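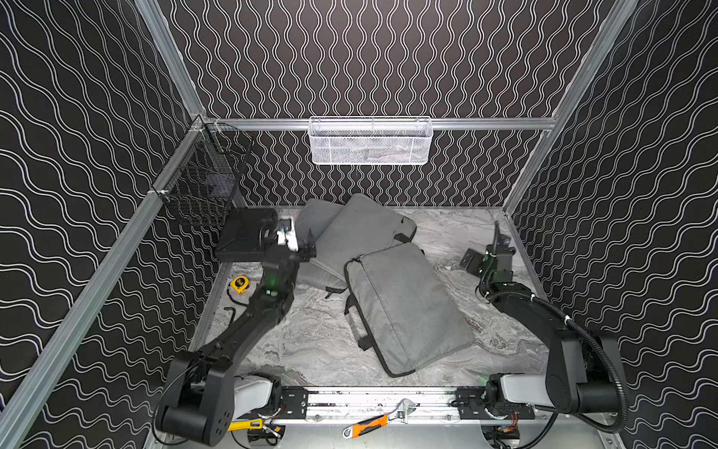
Can a robot do a person's whole job?

Usually it can do a piece of the job, and somebody still has to do the rest. That is worth remembering when a company says its new robots will "take care of everything".

Think about packing a bag for school. You find your laptop sleeve, see which way the zipper goes, hold the backpack open and push the sleeve in. If the cloth flops over, you move it. You hardly think about it. A robot arm with two stiff fingers has a much harder time, and soft things like bags are some of the trickiest, as they change shape when you grab them.

Youssra Soliman works at Ondik, a company that checks and repacks bags people have sent back to the store. When she started, 16 people stood at the packing tables. Then the bosses bought pairs of robot arms, and the sales brochure promised 325 bags a day from each pair. The best day so far was 90.

So did the robots help? It depends who you ask. The manager likes that the arms can keep going through lunch. Youssra likes that she lifts less, and her shoulders hurt less at night. But she used to chat with the person beside her, and now she spends much of her shift watching two arms and fixing what they drop. She had to learn new skills, such as how to stop an arm safely and how to tighten a loose part. She did not get a raise for learning them.

There are 9 people at the tables now. Some of the others moved to different jobs in the building. Some left. The brochure had no page on that.

Radwa Sqalli, who trains new workers there, tells them to ask three things when a machine arrives. What part of the work will it do? Who fixes it when it gets stuck? And who gets the money it saves — the workers, the owners or the customers?

You can ask those questions too, at the grocery store self-checkout or the library's book return. Grown-ups don't always know the answers. Ask anyway, and see if they can find out.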